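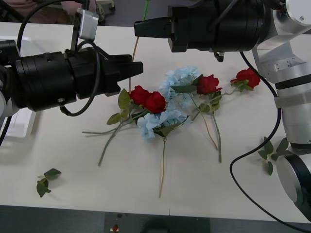
Sorting artificial flowers with two arms fails most often at the stem, and the tips on this page come from our tests of that step at Pristingate. The methods were worked out by Kam-wah Tsao and Chun-yin Fu on the small bench in the Grorkon workshop. The main comparison covered 1813 grasps. Most of the trouble comes from mixed material: red roses with leaves on the stem, pale blue heads on long thin stems, and sprigs of greenery that have come off and lie on their own across a white tabletop. Each of these needs a different grasp height and closing force, and a policy trained on one does poorly on the others.

Layout before a run

Spread the flowers so that no more than two heads touch. Two heads touching is useful training data. Three or more gave us grasps that lifted the whole pile, and the label for such a grasp is ambiguous. Leave the stems at random angles. In the first set we laid them parallel out of habit, and the trained policy then approached every stem from the same side, including stems that were turned a quarter of the way round.

Keep loose leaves on the table. We removed them in the first set and kept them in the second. The policy trained without leaves closed on a leaf in 47 test grasps. The one trained with leaves did so in 3.

Stem grasps

Grasp a rose stem between the head and the first leaf. Below the leaf the stem is free to swing, and the head rolls toward the table during the lift. For heads on long thin stems, grasp close under the head and lift slowly. Fast lifts set the stem swinging, and the second arm cannot find it until it stops.

Parallel fingers should close across the stem at a right angle. Up to 25 degrees of error is tolerable on a rose. On a thin stem the same error lets it slide out along the finger face. A strip of thin rubber on each finger helps — replace it when it turns shiny.

Passing between arms

The receiving arm closes first, then the holding arm opens. Set a short wait between the two. Chun-yin Fu tested the handover with no wait, and the dropped flowers were nearly all thin stems. Hold the stem still during the wait. Small corrections from both arms at once bend the wire core, and a bent stem stays bent for the rest of the session.

Choose a handover point over the middle of the table, high enough for the stem to hang free. If the stem end drags, the grasp angle changes and the receiving arm closes on air.

Cables

Route the cable from a wrist camera with enough slack for full wrist rotation, then check the lowest point of the loop with the gripper at working height. A loop that touches the flowers moves them between the planning image and the grasp. We logged these as grasp errors for most of July before Kam-wah Tsao went back through the recordings and relabeled them. The corrected error rate for stems was lower, and the ranking of the methods did not change.

Cleaning and storage

Fabric petals shed fibers, and the fibers collect on the finger pads. Wipe the pads with a damp cloth at the end of a session and let them dry before the next one. Dust the flowers with a soft paintbrush. Water makes the glue at the base of the head let go on cheaper stock.

Store roses heads up in a tall jar. Flat storage in a box presses the petals to one side, and head detection got worse on pressed roses. Steam from a kettle restores the shape in most cases — hold the head well above the spout.

Put detached leaves in a separate bag and return them to the table with the next layout.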